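TANGEN CUSTOM MOTORCYCLE SHOW
Pre-opening Safety Inspection: Exhibition Hall and Ride-in Area
Date of inspection: October 15, 2021

1. Fuel in display motorcycles drained to show limit: Satisfactory
Comment: 108 motorcycles inspected. Four exceeded the limit and were returned to the Werkberg bay for draining.

2. Batteries disconnected and terminals covered: Satisfactory

3. Centre aisle clear to full width: Action required
Comment: Fleser stand to be moved back behind the marked line before doors open.

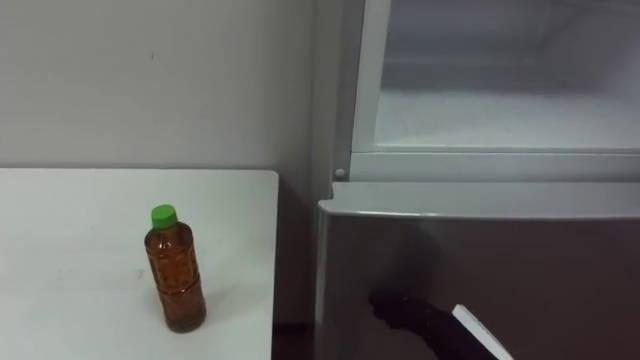 4. Extinguishers tagged and accessible: Satisfactory
Comment: Tags current to June.

5. Ride-in area barriers pinned and tyre stops fitted: Satisfactory
Comment: 156 barrier sections supplied by Imanex. Colour-coded pins to be rechecked after the evening ride-in.

6. Hall capacity notice (1000 persons) posted at each entrance: Action required
Comment: Notice missing at east entrance.

Items 3 and 6 must be reinspected before public admission.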